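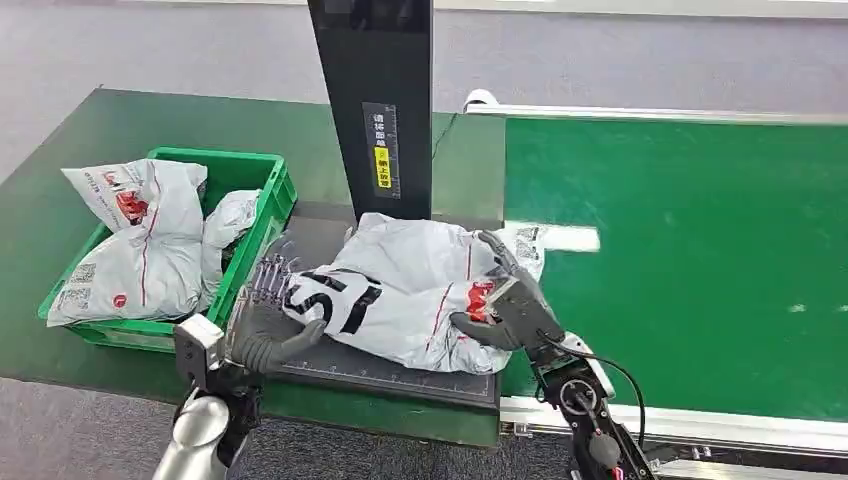
Have you ever wondered how a parcel gets to your door? I love this stuff! First it gets weighed, so everyone knows how heavy it is. Plastic bags are great for soft things like T-shirts (they squish!), and a bag that weighs 200 grams can share a crate with one that weighs 300.
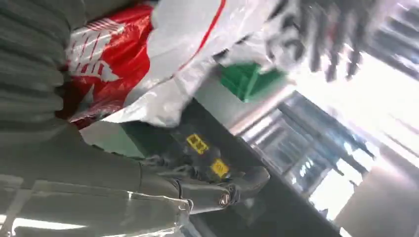 Then there's the code, a square full of tiny black bits. A scanner reads it and knows if your bag is off to Stustevport or Jedthorpe.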